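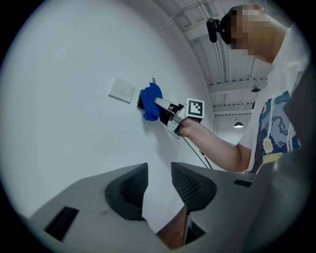 2/ Wall wiping, continued. Blue cloth on white paint, to the right of the switch plate. The paint is Stivby matte, which marks if you scrub, so flat pressure only.

3/ Mix: 50 ml of Kinoshita neutral cleaner in 3 liters of lukewarm water. Wring the cloth hard — drips leave streaks on matte.

4/ Switch plates get a separate cloth, barely damp. Never spray near one. Spray the cloth, then wipe outward from the rocker.

5/ Wall area on this floor: 37 square meters. Change the water at the halfway point, sooner if it turns gray.

6/ Ceiling beams and conduit are a dry job. Duster on a pole, and do them before the walls. I got that order wrong in January.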